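News > Winter > Around the building

December 29, 2025
By the newsletter desk

Storage room, part two

Quick one before the year runs out. Those of you who read the last issue will remember that the storage room at Skiltdale was "nearly done." It was not nearly done. It is now mostly done, and the rest happens in January, so please read this before you go in there and start moving things.

First the cabinets. The black ones stay. We had a few notes asking for them to go to the sale and be replaced with open shelves, and I get it, they're dark and they make the room feel smaller than it is. But they close, they lock, and they're paid for. Open shelves are how we ended up with the mess in the first place. Anything with a door on it stays, anything without a door gets looked at again in spring.

Second, the tops of the cabinets. Tops are not storage. I'll say it again further down becuase I know how these things get read. If you put something up there while you look for its proper spot, fine, ten minutes. Then it comes down.

What's gone so far: the broken folding chairs, the carpet ends, two of the three coffee makers (the good one lives in the kitchen now, top left), the old banners from before the name change, and a frankly upsetting number of dried-out markers. The recycling people took 19 bags in one go. The big run to Brusovholm cleared out the wood and the scrap, and the back wall is visible for the first time since I started doing this newsletter.

What's staying: the long tables, the tablecloths (washed, folded, bottom shelf), the extension cords, the good scissors, the bad scissors, the holiday lights. Lights are in the tubs with the blue lids. Please wind them before they go back in. Around a piece of cardboard, not around your elbow. They go on the same shelf they came off of.

Labels. Every door has a label now, or will have. They came from the Brernimico catalog and they peel off clean, so if something's in the wrong place, move the label with it. Don't write on the doors. Somebody already wrote on one of the doors. It came off with rubbing alcohol but it took a while.

Money, for those who ask. The whole thing has come to $2389 so far, and that includes the paint, the shelf brackets, the tubs and the dump fees. The sale brought $115 back. Not a lot but it covers the tubs. There's one bill still out for the light over the door and we'll print the final number when it's in. No more money is getting spent on this room until then, so if you had your eye on a pegboard, hold that thought.

Kitchen stuff. A lot of what turned up in storage was really kitchen stuff that wandered off. Baking sheets, cake tins, the lid to the big stockpot, a pie server, most of a fondue set. All of that is being sorted by who it belongs to, where we can tell. If your name's on it in tape, it's in the crate by the sink. No tape, it goes on the kitchen shelf for everyone. If you're missing a cake tin, come and look soon. The crate gets emptied at the end of January and after that it's all common property.

Metal odds and ends are their own problem. Brackets, tins, plates off of things, bits of shelf that don't match any shelf we own. I started a box for them and the box is already heavy. Before anything goes in the scrap, ask yourself if it came off something we still have. We tossed a shelf clip in the fall and then spent an evening and a trip to the hardware store replacing it. So if it's flat and gray and you don't know what it is, box. Not trash. And not on top of a cabinet either. 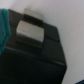
And once more, since I promised – tops are not storage. Things up there get pushed back, then something gets put in front, and by summer we're buying a second one of whatever it was. Look up before you leave the room. If there's something sitting there and you know where it goes, put it there, even if it wasn't you who left it. If you don't know, box.

Cleaning the black finish, since two people wrote in. Soft cloth, barely damp, then a dry one. Skip the spray, it leaves streaks that show from across the room. The grooves collect dust and a dry paintbrush gets it out, there's one hanging on the nail behind the door with a string on it. Please leave the string on. Paper towels leave lint on a dark surface like that so save them for the kitchen.

Still to do in January:

The floor by the back wall needs a proper scrub, now that we can get to it. There's old tape stuck down from when the tables used to be marked out and it'll want a scraper.

The Sinaga boxes need to be opened and gone through. There are 10 of them, all taped shut, and the list that's supposed to say what's in them says "misc." I'd like this done in one afternoon with the big tables set up and the heat on. Bring a box cutter if you have a decent one, ours are awful.

Keys. The cabinets lock but we're short on keys. Check your junk drawer, check your coat from last winter. Small flat key, no tag. If you find one drop it in the envelope on the office door and write on the envelope that you did. We'd rather not drill a lock.

The light over the door. Waiting on the electrician, he's been told, he's busy. Until then use the lamp on the long table and switch it off when you go. It was left on over the break already.

Working days will be posted on the board once the hall calender is settled for the new year. Mornings seem to suit most people but a few of you asked for an evening and we'll try to fit in one of each. Old clothes. Gloves if you've got them, the spare pairs are all lefts somehow. There'll be soup, and if you can bring bread or something sweet put your name on the sheet so we don't end up with five loaves and no butter like last time.

One more, not storage. The coat rack in the hall has come loose from the wall again on the window side. Don't hang bags on it, coats only, and light ones. It's going to get longer screws the same week as the floor.

Also the lost and found is full. Mostly gloves and scarves, one very nice casserole dish, a pair of reading glasses in a green case, a kid's boot. Come get your things. Whatever's left at the end of January goes out with the next donation run. Except the boot, unless we find the other one.

Thanks to everybody who carried, swept, drove, or just held the door. The room smells of paint now and not of wet cardboard. Items for the next issue go in the tray by the office or in the inbox, short if you can, and please put your phone number on them.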